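Review: Skandon cable and strap kit for two-arm table cells

The Skandon kit replaces loose cable ties on a pair of light arms. It ships with buckle straps, spare gripper fingers, a hex key and a printed card of loop lengths. Ours cost $242 from Krishnan, freight extra, and went onto the table cell at our Kurnness workshop in February.

Fitting

Park both arms below the table edge, power off, and remove the old ties. The strap goes on the forearm with the buckle facing out. Leave a full arc of gripper cable over the wrist. The card gives one loop length for both arms; ours needed a little more on the left, which does the longer reach.

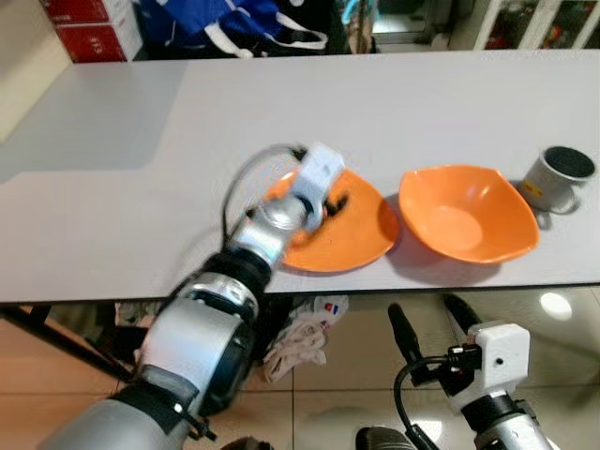 Check slack at the lowest pick. Plates are the worst case, as the fingers have to come down nearly to the tabletop and the wrist pitches forward. A loop that clears everything at the park pose can still pull tight there. We run orange plastic-weight presets for shallow dishes and a deeper approach for bowls, and re-teach both after any cable change.

After 2430 cycles the straps had not crept. One housing screw had backed out a quarter turn. The old ties lasted 493 cycles before the first one let go. 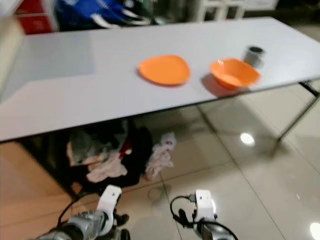
Upkeep

Wipe the fingers weekly. Check the housing screws every 57 hours of run time. Keep spare straps on hand; Tronditow stocks a similar buckle, but the webbing is stiffer and marks the forearm finish.

Rating: four out of five. One point off for the card.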